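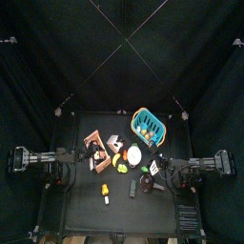

Fig. 1. Light brown wooden crate with toy kitchen items, black tabletop.

4. Fitting the rudder and the foot pedals

This section is for the Owino rudder kit on the Vasden double kayak. If you have the Vasden single, the steps are the same, but the lines are shorter and you will have some line left over. Please read the whole section one time before you take a tool in the hand.

The kit fits all hulls with the molded stern block. Older hulls, with a rounded stern and no threaded insert, need the adapter plate, order number 819. The plate is not in the kit. Do not drill the stern of an older hull to make the bracket fit without it.

4.1 What you need

In the bag with the red label:
- rudder blade with head
- stern bracket and pivot pin
- two steel cables with plastic sleeve
- one lift line, one drop line
- 4 stainless screws with washers
- two pedal rails with sliding pedals
- small parts bag (crimps, split rings, end caps)

Not in the bag:
- cross-head screwdriver, medium size
- adjustable wrench
- cable cutter or strong side cutter
- crimping pliers
- soft cloth, fresh water
- marine sealant, the kind which stays flexible

A second person is helpful in 4.4. All other work can be done alone.

4.2 Preparing the hull

1. Put the kayak on two padded supports, deck up. The supports should be under the bulkheads and not under the cockpits. Do not use a single support in the middle.
2. Take out both seats. Turn the two knobs at the side of each seat to the left and lift the seat from behind.
3. Wash the stern and the inside of both cockpits with fresh water. Let everything become dry. Sealant does not hold on salt.
4. Remove the rubber plugs from the stern block. Keep the plugs. You need them again if you take the rudder off for the winter.
5. Look into the threads with a lamp. If there is sand inside, blow it out or use a soft brush.

Note: In hulls delivered before November the plugs are sometimes glued. Warm them with a cloth and hot water, then pull. Do not use a heat gun. Polyethylene becomes soft faster than most people expect, and a soft stern block cannot be repaired.

4.3 Mounting the stern bracket

1. Hold the bracket against the stern with the open side to the back. The word TOP must be readable from behind the kayak.
2. Put a small amount of sealant in each threaded hole and a thin ring of it around each hole.
3. Place a washer on every screw and turn all four screws in by hand, until they just touch the bracket.
4. Tighten in a cross pattern: upper left, lower right, upper right, lower left. Stop when the bracket does not move any more. Then give each screw one quarter turn.
5. Wipe off the sealant that comes out at the sides.
6. Push the pivot pin from above through the bracket and the rudder head. Secure it below with a split ring.
7. Move the blade by hand fully to the left and fully to the right. It should go the whole way without rubbing.

CAUTION: Do not use a power screwdriver. The insert in the stern block will turn inside the plastic if the force is too high, and after this it will not hold a screw.

If the blade rubs on one side only, the bracket is standing a little crooked. Loosen the screws half a turn, correct the bracket, and tighten again in the same order.

4.4 Running the cables

The rudder is steered only from the rear cockpit. It is possible to steer from the front, but for this you need the Predeo long cable set and must follow the sheet that comes with it. In kayak schools the front place is normally for the student, and we recommend to leave the steering with the adult in the back.

1. Find the two small openings in the deck behind the rear hatch. Remove the tape.
2. From the stern, push the plastic sleeve of the first cable into the left opening until it comes out inside the rear cockpit. It must pass above the hatch rim. If the sleeve stops, pull it back a hand length, turn it a little and push again.
3. Do the same on the right side.
4. Cut each sleeve so that 40 mm stand out inside the cockpit. Cut only the sleeve, not the cable.
5. Put an end cap on each sleeve. The cap prevents the sleeve from sliding back.
6. Connect the stern end of each cable to the rudder head with a split ring. The left cable goes to the left arm and the right cable to the right arm. Do not cross them.
7. Ask the second person to hold the blade exactly straight. Leave the front ends of the cables free for now.

Note: Cables must not be bent sharply. A cable with a kink has to be replaced, also when it still looks strong.

4.5 Installing the pedal rails

1. The rails are marked L and R on the lower side. Put each rail on its two studs in the rear cockpit, with the round end forward.
2. Tighten the nuts by hand and then half a turn with the wrench.
3. Slide both pedals to the middle position. The middle position has a small line on the rail.
4. Pull the left cable forward through the hole in the left pedal strap until there is no slack. The blade must still be straight. Mark this place on the cable with tape.
5. Put a crimp on the cable, make a loop through the strap, bring the end back through the crimp, and press the crimp at the tape mark.
6. Repeat on the right side. Check before pressing that both pedals are at the same distance from the seat.
7. Cut the rest of the cable, leaving a short end. Cover the end with the heat-shrink piece or with tape, so that it does not scratch the legs.

The strap has several holes for adjustment. Begin with the third hole. Paddlers with short legs move the strap forward afterward and do not need to change the crimp.

CAUTION: A crimp can be pressed one time only. If you have pressed it in the wrong place, cut it off and use a new one. Two spare crimps are in the small parts bag.

4.6 Lift line and drop line

The blade goes up onto the deck with the lift line (blue) and down into the water with the drop line (white). Both lines end at the cleat on the right side of the rear cockpit.

1. Tie the lift line to the upper hole of the blade with a bowline. Lead it through the deck eye and forward to the cleat.
2. Tie the drop line to the lower hole. Lead it through the second deck eye.
3. With the blade up and lying in its rubber holder, take the slack out of the blue line and make a stopper knot 79 mm behind the cleat.
4. Put the blade down. Take the slack out of the white line and make the same knot at the same distance.
5. Fix the wooden ball on each line in front of the cleat.

The lines should be firm but not tight. If the blade comes only halfway out of the holder, the white line is too short.

4.7 Test on land

Do this test before the first trip and again each time the kayak was transported on a car or trailer.

1. Put the rear seat back in and sit down in the kayak, on grass or sand. Lift the stern free of the ground with a cushion, or the blade will be damaged.
2. Lower the blade. Press the left pedal. Seen from above, the rear edge of the blade must go to the left.
3. Press the right pedal. The rear edge must go to the right.
4. Press both pedals together with strong force. Nothing should give way. If one pedal moves slowly forward, a crimp is slipping and must be made new.
5. Raise and lower the blade five times.
6. Get out and look at all split rings and the pivot pin.

Note: If left and right are exchanged, the cables are crossed behind the hatch. Correct this at the stern and not at the pedals.

4.8 First time on the water

Choose flat water without much wind and stay near the shore. Launch with the blade up. Lower it when the water is deeper than your knee, and raise it again before you land. Try turning in both directions with small pedal movements and normal paddle strokes. The rudder is made to keep the kayak straight in side wind. It does not replace learning to turn with the paddle and the body, so beginners should practice also with the blade up.

CAUTION: When a child is sitting in the front, agree before launching on a word that means "stop paddling". Raise the blade before other kayaks come close for a rafting exercise. Keep fingers away from the stern when the blade is moving.

4.9 Small problems

The blade shakes at speed.
The pivot pin is loose or the white line has slack. Tighten the line first.

The pedals feel heavy.
There is sand in the sleeves. Rinse from the cockpit side with fresh water. Do not put oil in them.

The kayak pulls to one side with the pedals even.
Check that the blade is straight. If it is, move one strap by one hole.

Water in the rear hatch after a trip.
Look first at the hatch cover. If the cover is good, remove the bracket and put in new sealant as in 4.3.

Spare crimps, cables and split rings are ordered from Marnix with the hull number, which is found on the right side of the stern under the deck edge. Continue with section 5, Seats and back supports.

Sheet revised Wed 2 March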